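Search this site Go

Choosing a Hand: Two Grippers, One Arm, and a Long Afternoon at Skalto
By Morven Buchanan
Print this article | E-mail to a friend

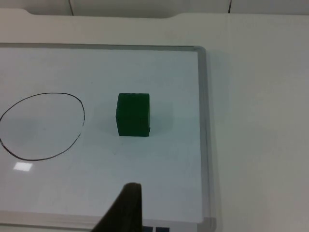 Does a small shop need the more expensive gripper? For most light work the cheaper one will do, provided the parts are firm and come in one or two sizes, and the money saved is better spent on a good controller.

I put that near the top because readers have been writing in about it ever since my February column, and I went up to the Skalto workshop hoping to be talked out of it. They are generous people up there, and they let me stay far longer than I'd been invited for, with the Kárason gripper and the Huvomberg gripper taking turns on the same arm and a pot of coffee that kept getting refilled.

The job was as plain as could be: a green cube on a whiteboard, an oval drawn in black marker, and the cube to be set down inside the line. Each gripper got 123 tries. The Kárason, with its stiff dark fingers, missed 14 of them, mostly by nudging the cube as it closed. The Huvomberg missed 8, and it was lovely to watch, but it costs some 500 dollars more and it wanted its settings looked over every time we swapped it in.

What surprised me was how much the wrist camera mattered (I had come to look at fingers, after all!). Glare from an overhead light can leave a bright patch on a board like that, and we spent a happy hour tilting things and arguing about lamps before going back to the cube. The Workavbridge controller took both grippers without complaint, though its menus are a maze and I got lost in them twice.

Print this article | E-mail to a friend

Comments

dellraypacker: We run the Kárason on bottle caps and I agree about the nudging. Slowing the close helped a lot.

tess_m: Would love to see the same test with something soft, like a sponge.

Oldbench: Page two of the Workavbridge menus, Morven. It's always on page two.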